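Breathnach Hall refit: where we're at, Friday, June 28, 2024

Hi all, good news first! We've spent $3,181 of your $4,000, and the kitchen is finally painted (two coats, lovely colour). Dernitz still owe us the tap fittings, grr.

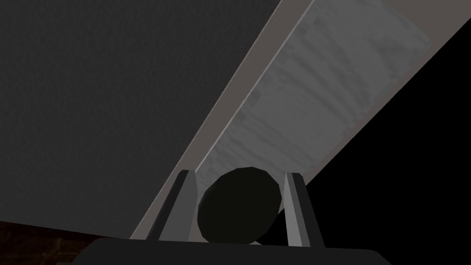

Shelving is next on my list, and I keep changing my mind about finishes. I do like a long board with a narrow light grey edge strip against something dark, so I've asked Rastier to price that for the pantry.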